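Rustel B30 bench centrifuge, six months with it
03/06/2024

I work in a small cell biology group, where we grow mouse breast tissue cells and look at how they move. Our old centrifuge stopped to close its lid properly, and my supervisor, Eduardo Enriquez, gave me the task to choose a new one. We could spend up to 900 dollars. The Rustel cost us 863 with the rotor included, so I ordered it. The Rolix that I also considered was 669, but the rotor must be bought separately and takes only 9 tubes.

The Rustel takes 30 small tubes. For our work this is a comfortable number, and I can spin a full day of samples in one run. The lid closes with a soft click and you don't need to push. I like also the short spin button, which you hold with a finger for as long as you want.

Now the less good things. There is no cooling. If you prepare RNA or proteins that break down easily, you should put the machine in the cold room, and the manual permits this, but only down to four degrees. The display is difficult to read from the side. The timer forgets your last setting when you switch off the power — a small matter, but I have to enter it again every morning. 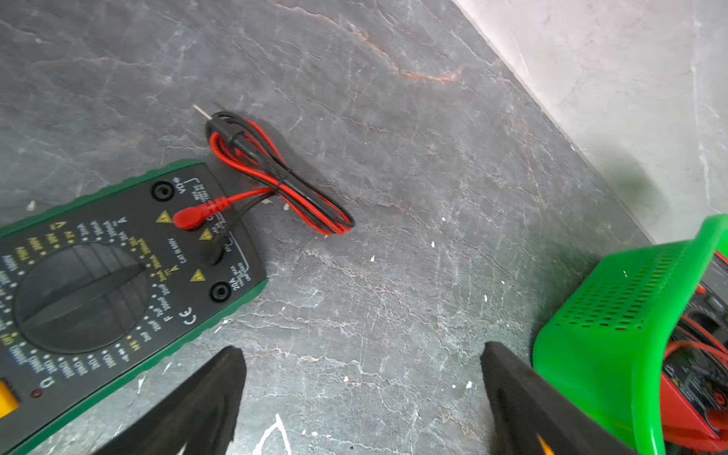 The noise is acceptable at low speed. At full speed it becomes a high tone, and my colleague Hòa Đỗ, whose desk is the nearest, asks me to warn her before I start. With the Rolix she tried in her former lab, she says the tone was lower but the whole bench was shaking.

In February the rotor nut became stiff. I wrote to the seller, Osagie, and they answered on the next day with instructions to clean the thread and put a very thin layer of grease. It worked. I would prefer that this was written in the manual, where the chapter about maintenance is half a page.

The pellets are firm and stay at the bottom when I remove the liquid, also with low cell numbers. For blood tubes or anything larger than 2 ml it is the wrong machine.

I give it four stars from five. The missing star is for the timer and the manual.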